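The new Sulleo record is finally out and I have done almost nothing else since it landed

I got up at 5:30 to hear it before work, which is a ridiculous thing for a grown adult to do, and I'd do it again tomorrow. Coffee, headphones, lights off, all of it in one go. Then I played it again on the train, and then once more at lunch while pretending to read something.

If you've been reading this blog for a while you'll know I've been on about Sulleo since the Jemden EP, back when they were a three-piece with a drum machine and a singer who mumbled into her collar. I loved that EP. I still love it! But it sounded like a band who were a bit scared of their own choruses, and on Vitton (that's the album, named after the street they rehearsed on) they've stopped being scared. The opener goes straight in with the big guitar line, no fade, no thirty seconds of tape hiss, and by the time the second verse comes around there's a brass section going off in the background like somebody's left the door to the pub open.

My favourite for now is Orbán, track four. It's the slow one. It sits on the same two chords for nearly the whole song and just keeps adding things – an organ, then a second voice, then handclaps that are very slightly behind the beat – until you realise your shoulders are up around your ears. When the drums finally drop in I laughed out loud on a packed train. Sorry to everyone in that carriage.

I've seen a few people complain that the production is too clean. I can hear where they're coming from on the first half, especially the vocals, which are right up in your face compared with the older stuff. Give it a proper go on decent speakers, though. There's a heap of grubby little detail down low, all these creaks and amp buzzes, and the bass tone on the second-last track is the best they've ever recorded. I've rewound that intro so many times that my neighbour could probably hum it.

The one I'm still not sure of is the closer. It's seven minutes long and the last two are mostly piano, and my attention wandered both times on the first day. I'm coming around to it. Ask me again in a month.

I also caved and bought the vinyl, obviously. The colour is a murky sort of green, the sleeve is a gatefold with all the lyrics handwritten on the inside, and the pressing is numbered. Mine is 111 out of 737, and I'm unreasonably chuffed about that even though it means nothing at all.
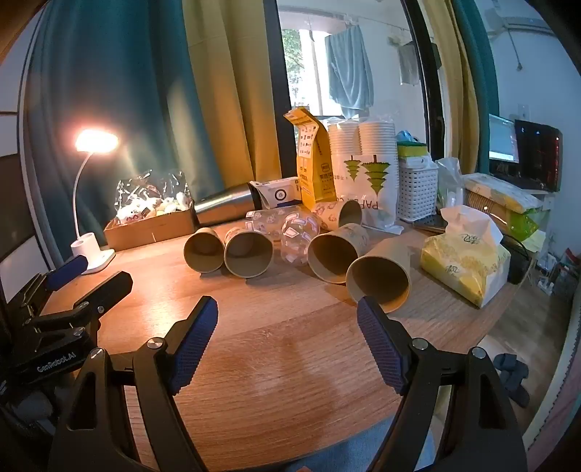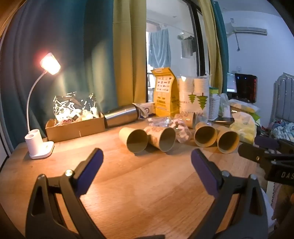

Anyway, the tour. They've only announced a handful of dates, all in March and all in fairly small rooms, and I've got a ticket for the second night. I missed them last time because I had the flu and had to follow the setlist from bed as people posted it, so I'm planning to be at the front, early, with earplugs in and water in hand. I'm desperate to know how they'll do the brass. Surely they'll bring players along? Even one trumpet would do me.

If you're going too, leave a comment and let me know which night. And if you haven't heard the band before, start with Orbán, then go back to the Jemden EP, then play Vitton from the top with the volume up.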